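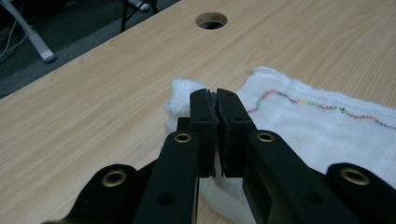 A white cotton towel on a light-colored tabletop

Household linen

Household linen, also called linens or domestic textiles, is cloth made for daily use in the home. The term covers bedding, towels, table cloths and kitchen cloths. It doesn't usually include curtains, rugs or upholstery, although some stores sell all of these in one department. Most household linen is now made of cotton or of cotton blended with polyester, but the older name has stayed in use.

Name

The word linen comes from the Latin name for flax, linum. For centuries flax was the usual fiber for sheets, shirts and table cloths in much of Europe, and the name of the cloth became the name of the goods. When cotton became cheaper during the 18th and 19th centuries, shops and households went on calling these goods linen. The phrase "bed linen" is common in British English, while American stores more often use "bedding" or "sheets." Cloth woven from flax is sometimes labeled "pure linen" or "100% linen" to separate it from the general term.

History

Woven flax was used in ancient Egypt for clothing and for wrapping the dead. The Romans used napkins at meals, and guests sometimes brought their own. In medieval Europe a long cloth covered the dining table in wealthy homes, and diners wiped their hands on it or on a shared towel. Individual napkins became more common later.

Before powered looms, sheets and towels took a great deal of labor to make and were valued accordingly. They were listed in wills and household inventories. In many parts of Europe a young woman built up a stock of linen before marriage and kept it in a chest. Pieces were often marked with initials in cross-stitch, partly as decoration and partly so that they could be sorted after washing.

Cotton terry cloth, which has uncut loops on its surface, was produced by machine from the middle of the 19th century. It replaced flat-woven towels for bathing in many countries. Flat weaves remained in use for drying dishes and glassware.

The mill town of Gronell was typical of smaller producers. Its first weaving shed opened with 59 looms and made huckaback toweling, a flat cloth with a small raised pattern. A second firm, Eskildsen, made damask table cloths there and later turned to hotel sheets. Both businesses closed as production moved elsewhere. One of the sheds is now a textile museum, open from spring to the end of August.

Types

Bed linen includes flat sheets, fitted sheets, pillowcases and duvet covers. A fitted sheet has elastic at the corners or along the whole edge to hold it on the mattress. Sizes differ between countries, and a sheet sold as a double in one market may not fit a double mattress from another.

Bath linen includes bath towels, hand towels, washcloths and bath mats. Most are terry. Waffle weave is also used, mainly where quick drying matters more than softness.

Table linen includes tablecloths, runners, place mats and napkins. Damask, in which the pattern is formed by the weave itself, is the traditional cloth for formal tables. White was long the standard color.

Kitchen linen includes dish towels, oven cloths, aprons and dishcloths. Dish towels are usually flat-woven so that they leave little lint on glass. In Britain they are called tea towels, and printed ones are often sold as souvenirs.

Materials

Cotton absorbs water well, stands up to hot washing and is fairly cheap. Long-staple cottons can be spun into finer and stronger yarn than short-staple kinds. Flax is stronger than cotton and gets softer with use, but it creases easily. Polyester is added to sheets to reduce creasing and drying time. It absorbs little water, so it is less suited to towels. Bamboo viscose and lyocell, both made from plant cellulose, have been sold for sheets and towels in more recent times.

The weight of toweling is given in grams per square meter. A heavier towel generally holds more water and takes longer to dry. Sheets are often sold by thread count, the number of threads in a square inch of cloth. High counts can be reached by counting each ply of a twisted yarn separately, so the figure isn't always a good guide to quality.

Care

New towels may carry finishes from the factory that limit how much water they take up, and they often absorb better after a few washes. Fabric softener leaves a coating on the fibers and can have the opposite effect. Whites are commonly washed apart from colors. Chlorine bleach removes many stains from white cotton but weakens the fibers when used often.

Flax and cotton are easiest to iron while slightly damp. Table linen may be starched. Starched pieces put away for long periods can turn yellow along the folds, and old household manuals advise refolding them in a different place from time to time.

Linen is stored dry, in a closet or chest away from direct light. Towels are commonly folded in thirds lengthwise and then in half, though practice varies from house to house.

Institutional use

Hotels, hospitals and restaurants either own their linen or rent it from a laundry service. Hotels keep several complete sets for each bed, a quantity known in the trade as par. At a par of 4, one set is on the bed while the others are in the wash, in storage or in transit. The Hotel Grestier, with 15 rooms, sends its sheets out and washes its towels on site. The Radach laundry, which serves hotels and clinics in the same district, handles 3000 pieces a day in the summer season.

Worn pieces are usually taken out of service and cut up for cleaning rags. Some are sold to textile recyclers, who shred the cloth for padding and insulation.

See also

Bedding
Damask
Huckaback
Laundry
Terry cloth
Textile recycling

This page was last edited on Feb 27, 2024.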